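Home | Living | Food | Features | Archive

214 shares | 30 comments

The Box on the Bed

What happens when you finally try to sort the necklaces

Last updated Apr 29, 2023

The last time my necklaces were all untangled at once was the evening before we moved to Tatthorpe. I laid them flat between two tea towels, rolled the towels up like a strudel and felt extremely pleased with myself. The strudel went into a suitcase, the suitcase went into a closet, and by October everything in it had become a single piece of jewelry, very heavy, with eleven clasps.

I say "my" necklaces. Most came from my mother, who bought beads the way other people buy bread. She had a bracelet for the dentist and another for funerals, and a long wooden string she wore to meetings so she would have something to rattle when the talking went on. She kept the lot on nails inside her wardrobe door, and opening it sounded like a hailstorm. When she downsized, the nails stayed and the hailstorm came to me.

There is an industry standing by to help with this. A catalog from a firm called Nostora arrives at our house whether or not we have done anything to deserve it, and it will sell you a velvet-lined tower with 48 compartments, each a little too small for whatever you own. Nostora believes that women have a great many rings. I have one ring, and it's on me. What I have is rope: yards and yards of beaded rope, and there is no compartment for rope.

I did once buy the Lightfoot, a wall rack with brass hooks, recommended by a friend whose necklaces are all thin gold chains with one tasteful thing at the bottom. Hers looks like a museum. Mine came off the wall at two in the morning with a noise that sent the cat to live under the stove. The plaster is still waiting for somebody to do something about it, and I have a fair idea who the somebody is.

So I went back to cardboard. Any shallow box will do, and if the sides are too tall you can hack them down with kitchen scissors and a bad attitude. A long one is better than a square one, because a necklace put away in a square box curls up and starts making friends. You want low walls and a floor you can see. Velvet is nice, but velvet has never once helped me find an earring back.

The place to work is a bed. A table has an edge, and beads know exactly where it is. A floor has floorboards, or worse, a vent. On a bed the worst that can happen is that something rolls into a fold of the cover and turns up under your shoulder that night. A striped cover is less help than you'd think. I spent a good while trying to pick up a thin brown line.

My own method, if it deserves the word, is to start with whatever is largest and has the least to do with its neighbors. Pendants come out first. They are the anchors, and half the time a knot is only a pendant that has gone through somebody else's loop and doesn't know how to get back. After that come the bracelets, which are stubborn but short. The long strings go last, and you don't pull them. You jiggle them. You lift a bit, shake it as though you were trying to wake a child without being blamed for it, and put it down again. Talcum powder is supposed to help with fine chains. On beads it just makes everything look excavated.

Cords are their own problem. A cord will take a knot and keep it, and you have to decide early on whether the knot is damage or design. I have undone a design. It took me most of an evening and a darning needle, and my mother, on the phone, asked why I hadn't just left it, since the knot was the nice part.
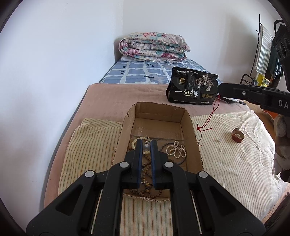

Lionel Bainbridge

A big pearly pendant like that one is what I mean by an anchor. It's too shiny to lose and too fat to slip through anything, so it can come out of the box before the real work starts. The pale round beads of the bracelet can follow it. I would leave the brown wooden string until the end, having been rattled at by its relatives for most of my childhood, and I'd let the little off-white beads stay folded over themselves for as long as they cared to. The red cord has a knot in it. I'm not touching the knot.

Then there is the matter of what goes back. The sensible magazines tell you to keep only what you wear, and by that rule I'd own a watch. My compromise is two piles, one for things I wear and one for things I would be upset to see on somebody else. The second pile is much bigger. It went back in the box, laid lengthwise this time, with strips of cardboard left over from the hacking tucked between the strings.

That was a few weeks ago. I opened the box this morning to look for the dentist bracelet and it came up readily enough, bringing three other things with it.

Features | Next: In Praise of the Junk Drawer | Back to top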